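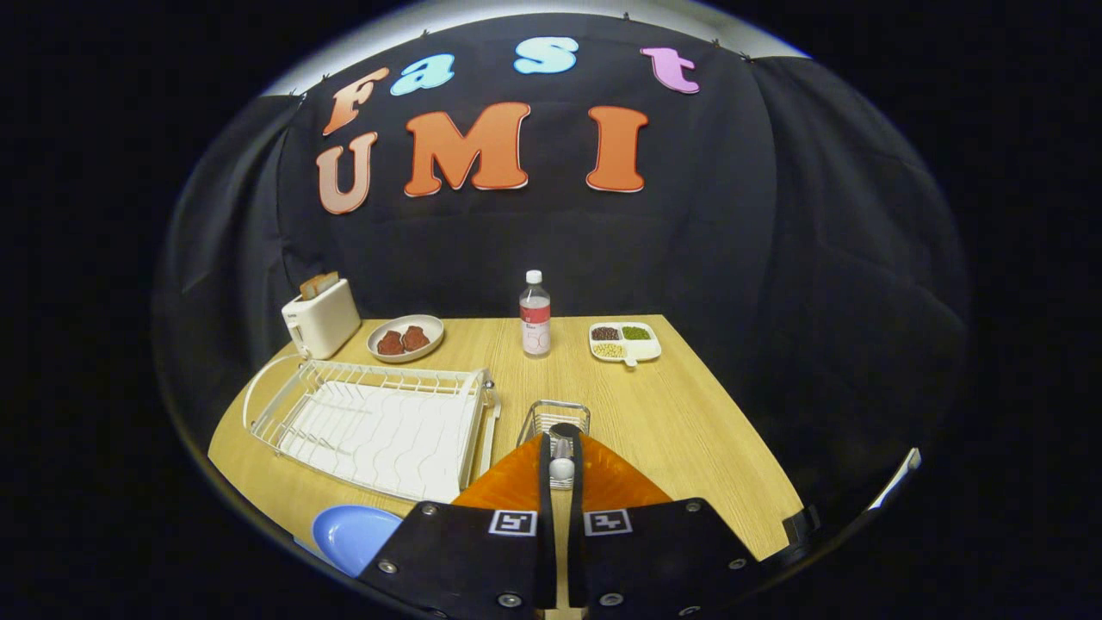
*Figure 1. Table with a toaster and a plate, in front of a black curtain with the letters "Fast UMI".*

# Remembering to take the evening dose: a small survey in Drosen

Student project report, course in community health
June 7, 2023

## 1. Background

Many adults who take blood pressure tablets have to take them two times a day. The morning dose is usually connected with breakfast and is not so easy to forget. The evening dose has no such fixed place. My question was simple: do people miss the evening dose more often than the morning dose, and what do they do when they notice it?

I chose this subject because I worked one summer at the counter of the Bunesetti pharmacy in Drosen, and customers asked about missed tablets almost every day. Most of them were not worried, but they were not sure if they should take the tablet late or leave it out.

## 2. Method

The survey was a paper form with 8 questions. It was given out in 2 places, the Bunesetti pharmacy and the Trundberg health center. The forms were put into the bag together with the medicine, and people could return them in a closed box at either place. No names were collected.

We gave out 1,539 forms and got back 1,035. This is a better result than I expected. The pharmacy let the box stand for the whole survey period, and I think this helped a lot.

The questions asked about age group, number of daily medicines, use of a pill box, and missed doses in the last month. The last question was open, and people could write there what they wanted. Some wrote a full page.

## 3. Results

Missed evening doses were reported more often than missed morning doses in all age groups. The difference was largest among people who were still working. Several of them wrote that they come home late, eat something quickly and fall asleep before they think of the tablet.

People who used a pill box with separate parts for morning and evening reported fewer missed doses. I can not say that the box is the cause. It is possible that careful people are also the people who buy a box.

The answers about what to do after a missed dose were very mixed. The most common answer was to skip it and continue the next day. A smaller group wrote that they take a double dose in the morning - the leaflets handed out at both places warn against this. I did not expect to see this answer as often as I did.

## 4. Problems with the survey

The form did not ask how long a person had been taking the medicine. A person in the first weeks is probably different from a person with ten years of habit. I should have noticed this in the test round.

The form was only in one language. In the Vrabec district many older people prefer to read in another language, and the staff at Trundberg told me that some forms were given back empty for this reason.

Also, people who forget their tablets may forget the survey too, so the real number of missed doses is maybe higher.

## 5. What could be done next

The pharmacy has agreed to print a short line on the bag label about missed doses, with the advice to ask the pharmacist before taking extra tablets. The text should be ready in July. If another student continues the project, I would suggest a second form for Vrabec in translation, and a question about who in the home helps with the medicines.

The blank form and the table of answers are in the appendix. The open answers are not included, as some of them contain private details.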